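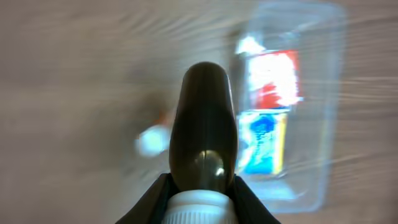 Ticket 426 covers the pledge import for the fall benefit dinner, where table sponsors were loaded into Orkgate twice and received two acknowledgment letters each. The auction catalog export has the same fault on a smaller scale. Item 64, the cleaning supplies basket given by Politis, appears on two lines with two different thumbnails; one of them belongs to a restaurant voucher and should be detached from the record.

Foundation Desk > Donor Systems > Tickets > 426

Tickets Reports Contacts Log out

Search tickets Go

Status: open, waiting on vendor
Component: Orkgate import, gift batches
Assigned to: Osvaldo Cattaneo

Symptoms
Batch total in Orkgate exceeds the pledge spreadsheet by $2000. The difference equals one table sponsorship from Cloron, entered once under the company and once under its contact person. Seven other sponsors have duplicate contact records but only one gift each. Their letters went out twice. Their totals are correct.

Steps taken
1. Exported the batch and sorted by external ID. The column is blank on every row from the second file.
2. Compared both source files. The second was saved from the Ustanico registration form, which names the column "Guest Ref". Orkgate does not map that name and drops it with no warning.
3. Renamed the column, reran the import in the test copy. Existing contacts matched. No new records created.
4. Reversed the extra Cloron gift in live. Batch total now agrees with the spreadsheet.

Not yet done
Merging the seven contact pairs. The merge tool keeps the newer mailing address by default, and for two of the pairs the older address is the right one. These need to be merged by hand.
Receipt numbering has a gap after the reversal. Left as is. Finance has been told.

Catalog export
Same missing ID, same cause. Do not regenerate the catalog until the merges are finished. The October print file is locked and is not affected.

Vendor reply, 3:40 p.m.
Unmapped columns will trigger a warning in a later release. No date given. Keep using the renamed header until then.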